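自动化设备论坛 › 采购与预算 › 实训与研发平台

主题：传送带协作分拣工位二期扩建，预算编制口径征求意见

楼主：Baltetetti_设备科
发表于 星期四 09:12

各位同行：

我单位拟于七月提交下一年度设备购置计划，其中一项为传送带协作分拣工位的二期扩建。一期工位由本科室牵头建设，现有绿色皮带输送线及配套操作台，主要承担饮料瓶、小型包装件的抓取与放置试验。二期拟新增一条同规格输送线、一台协作机械臂、一套末端夹爪及相应的视觉组件。

目前科内对预算口径存在分歧，现将主要问题列出，请有经验的单位指教：

一、输送线是否应与机械臂打包招标。供应商Wetier倾向于整体交付，报价中输送线、支架、控制箱及安装调试合并为一项，未列分项单价。

二、线缆、集线器、电源、导轨等辅材是否单独立项。一期时此类物品全部走零星采购，年终汇总后发现笔数过多，财务部门要求二期予以规范。

三、备件储备比例。科内有意见认为夹爪指尖及皮带应按两年用量一次购足，亦有意见认为应当逐年申报。

四、验收指标应写到何种程度。一期合同仅写明“满足分拣试验需要”，验收时双方理解不一，拖延甚久。

以上，盼复。

—————
2楼：线体工程_Arnus
发表于 星期四 09:47

就第一、第四两项答复如下。

输送线与机械臂不建议打包。两者的使用年限、维护主体和折旧方式均不相同，合并成一个标的后，日后单独报废或更换其中一项，资产账目处理十分困难。我处曾有一条线体与机械臂同卡登记，线体大修时须将整套设备列入维修审批，前后经过三个部门会签。

关于验收，建议合同附件中写明被抓取物的种类、放置方式和连续运行次数。我处现行做法为连续运行500次，物料立放与卧放各半，中途人工干预不得超过9次。该数值可视贵单位情况调整，但必须有一个数值。

—————
3楼：集采办老员工
发表于 星期四 10:20

对2楼第一点持保留意见。

分开招标固然账目清晰，但责任界面随之模糊。机械臂与线体之间涉及通讯、急停联锁、安装基准等事项，分属两家供应商时，一旦联锁失效，双方往往互相推诿。我办去年经手的一个项目，仅急停回路由谁接线一事，往来函件即有数份。

折中办法是由一家总承包，但招标文件强制要求分项报价，并要求分项价格作为资产入账依据。Wetier不列分项单价的做法，在我办形式审查阶段即会退回，建议楼主先行书面要求其补充。

—————
4楼：线体工程_Arnus
发表于 星期四 10:38

回复3楼：强制分项报价可以接受，但须注意供应商将利润集中于某一项的情形。我处见过把安装调试费报得极低、而线缆附件报得极高的报价单，入账后辅材单价明显偏离市场，审计时需逐条解释。总承包亦不能免除采购方自行核价的义务。

急停联锁的接线责任，无论采用何种招标方式，都应在技术协议中以附图明确，此点与3楼意见一致。

—————
5楼：Nikolovski_实训中心
发表于 星期四 11:05

就第二项补充。

辅材应当立项，并且应当比直觉估计的金额更高。我中心首次编制此类预算时，辅材仅按主设备价格的一个很小比例计提，结果USB集线器、延长线、网线、扎带、铝型材及角码等反复零购，全年共发生70笔报销。第二次编制时改为单列“工位布线与安装材料”一项，附清单，由中心统一领用，报销笔数明显下降。

清单建议按功能分组：供电、通讯、固定、标识。标识一项常被遗漏，线缆标签、端子号管、警示标贴均应计入。此外，请预留桌下或台后线槽的费用。线槽单价不高，但事后加装需停机，占用的是试验时间。

还有一点供参考：示教器支架或挂架宜与机械臂同时申报。主机合同通常不含此项，后补则需另走流程。

—————
6楼：集采办老员工
发表于 星期四 11:31

5楼所述清单法可行，但请注意清单过细亦有弊端。清单一经批复，品名、规格变更均需备案。我办建议按组设上限金额，组内规格允许调剂，备注写明“以实际领用为准”。

—————
7楼：预算审核_匿名
发表于 星期四 13:40

从审核角度谈第三项。

备件按两年用量一次购足，一般不予支持。理由有二：其一，夹爪指尖属易耗件，型号可能随试验对象改变，积压后无法消化；其二，一次性储备金额计入当年支出，会影响后续年度的基数核定。皮带则情况不同，若供货周期较长，储备一条整带是合理的，但应在申报说明中附供货周期证明。

另，楼主未提及一期工位能否继续使用。如一期设备尚可承担现有试验，二期申报须说明新增而不改造的必要性。此项为审核时必问事项，请提前准备。

—————
8楼：Nikolovski_实训中心
发表于 星期四 14:02

对7楼指尖备件的意见，本中心有不同看法。指尖消耗与操作人员熟练程度关系极大，新学员批次期间消耗可达平时数倍，若逐年按平均值申报，学期中段断供几乎不可避免。建议至少允许按教学批次申报，不宜一律以年度平均值核定。

—————
9楼：预算审核_匿名
发表于 星期四 14:25

回复8楼：教学单位可按批次申报，但须附排课表及往期领用记录。无记录者，仍按年度平均值核定。

—————
10楼（楼主）：Baltetetti_设备科
发表于 星期四 15:50

感谢各位。综合意见后，科内初步拟定如下：

（一）采用总承包加强制分项报价，已函请Wetier补充输送线、控制箱、支架、安装调试四个分项。

（二）辅材单独立项，按供电、通讯、固定、标识四组设上限，组内可调剂。线槽及示教器挂架并入固定组。

（三）指尖按年度申报，皮带储备一条，附供货周期证明。

（四）验收附件列明物料种类与放置方式，连续运行次数暂定300次。我单位单班试验时长有限，500次需跨班进行，人员安排上有困难。

关于7楼所问一期工位能否继续使用：可以继续使用，但台面和布线已无余量，难以再接入一套机械臂及视觉组件，故申报新增。一期工位现状附后，供各位核对辅材分组是否有遗漏。 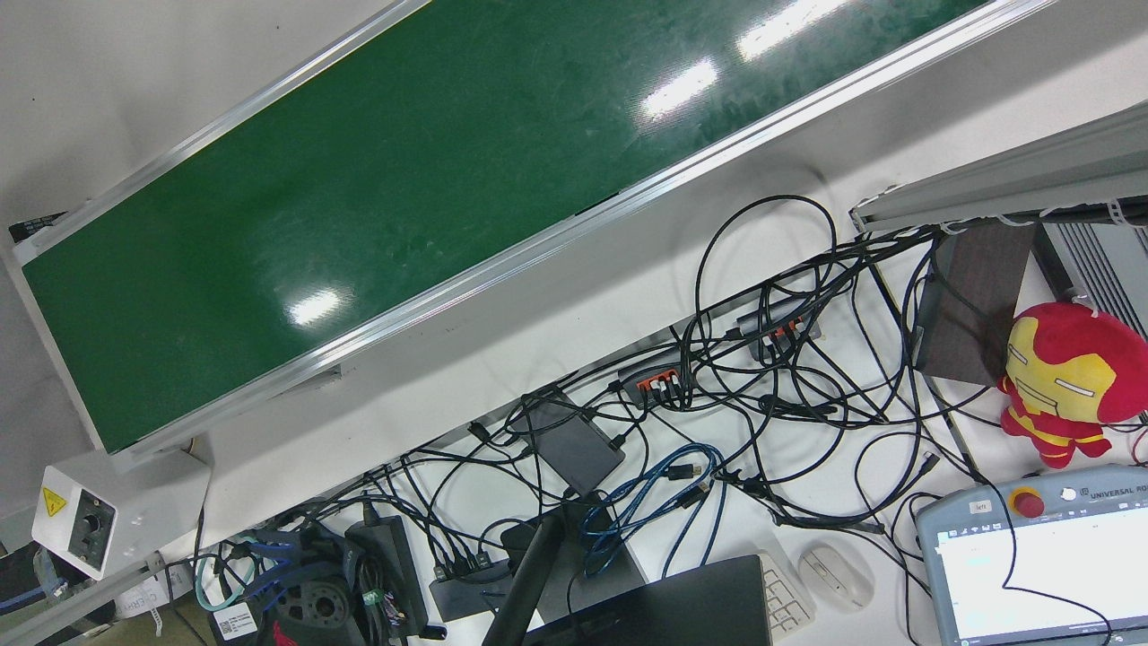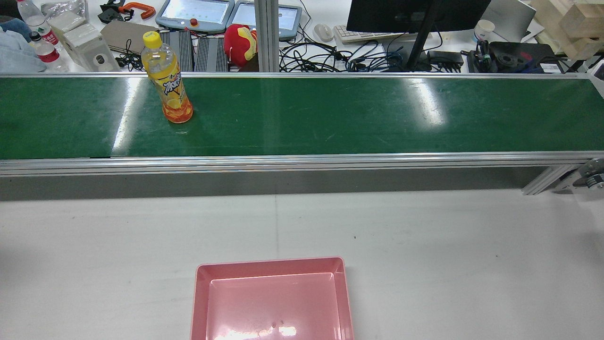
布线整理已列入一期工位的年度维护，不占用二期经费。二期台面尺寸拟较一期加宽，具体数值待Wetier提交布置图后确定。如各位对四组辅材的上限比例有可参照的数据，烦请告知，我科须在七月上报前定稿。

—————
11楼：线体工程_Arnus
发表于 星期四 16:18

300次可以接受，但请将允许的人工干预次数按比例下调，不宜沿用9次。

通讯组上限建议高于供电组。集线器和网线的增补频率，以我处经验，远高于电源类。另请考虑将集线器改为带固定孔的导轨安装型号，单价略高，归入固定组或通讯组均可，但全文须统一。

—————
12楼：集采办老员工
发表于 星期四 16:45

补充一点：Wetier若在补充分项时调整总价，应视为重新报价，原报价有效期同时终止。请楼主在函件中注明，并保留原件。

上限比例我办无现成数据，5楼如方便，可否提供贵中心第二次编制时的分组情况。

—————
13楼：Nikolovski_实训中心
发表于 星期四 17:10

可以提供。需先行隐去单价，待主管签字后以附件形式上传至本帖。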